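## 3. Organização da formação e participantes

O programa analisado, oferecido pela escola Stustura, compreende quatro módulos residenciais dedicados à respiração, ao alinhamento postural e à condução de grupos. Participaram do estudo 18 instrutores em formação, todos com prática regular de ioga anterior à matrícula. As sessões matinais tinham duração de 40 minutos e eram precedidas de um período de silêncio, observado desde o despertar.

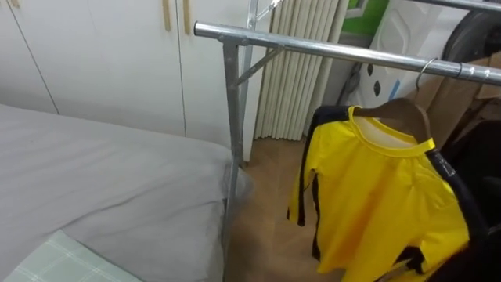

**Figura 1.** Quarto: cama e arara metálica.

A adesão ao período de silêncio foi registrada em diários individuais, segundo o protocolo Orker. Os diários foram lidos por dois avaliadores independentes, e as divergências – quase sempre relativas à classificação de pausas breves – foram resolvidas por consenso. Não se aplicou o inventário Bisto no primeiro módulo, dado que sua versão em português ainda se encontrava em revisão.

Os participantes que relataram sono irregular mantiveram frequência semelhante à dos demais, embora seus registros respiratórios fossem mais curtos e menos detalhados. O efeito atenuou-se a partir do terceiro módulo.

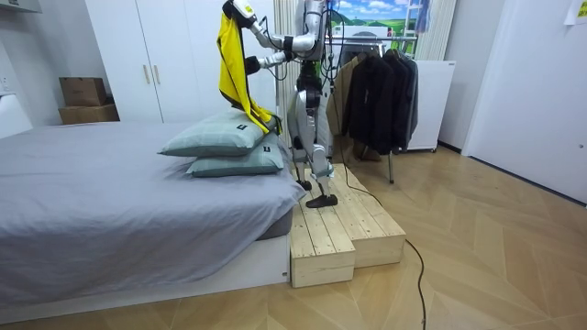

### 3.1 Instrumentos

A percepção de esforço foi medida pela escala Ackroyd, preenchida ao término de cada sessão, antes de qualquer conversa entre os participantes.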